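# Lorkitz Shape Blocks

Small blocks in plain colors, for people who like their hearts, stars and cylinders to stay where they were put.
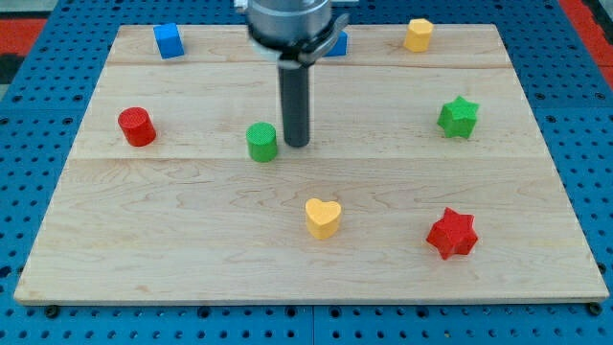
We sell Lorkitz by the bag, eight blocks to a bag, and the mix is whatever the mix is. You will get some cubes. You will probably get a star. Requests for "all stars, no cubes" are read with interest and then filed.

The shapes are flat-bottomed and stand up on any level surface. The cylinders will roll if you lay them on their sides, as cylinders have done for some time. The octagonal one is the block people ask about most, usually to ask what it is. It is an octagon. It comes in yellow.

**What people use them for**

- Sorting by color, then by shape, then arguing over which was right
- Counters for board games that lost their own
- Pattern copying: one person lays out a board, the other matches it
- Holding down paper

**The board**

Sold separately. Ours is light maple, planks joined edge to edge, and the seams are faint but you can find them if you go looking. Rattana Boonchu, who packs the orders in Budville, would like it known that the grain is different on every board and that she will not be choosing one for you. Wipe with a damp cloth. Please don't put it in the dishwasher – two customers have, and we now sell them a lot of boards.

**Ordering**

Order code 384 gets you one bag and one board together. Bags alone are listed under Hoken, our old name, until the Kamath catalog is reprinted. It was due in June.

Lost a block? Write and tell us the shape and color. We'll send another if there's one in the drawer.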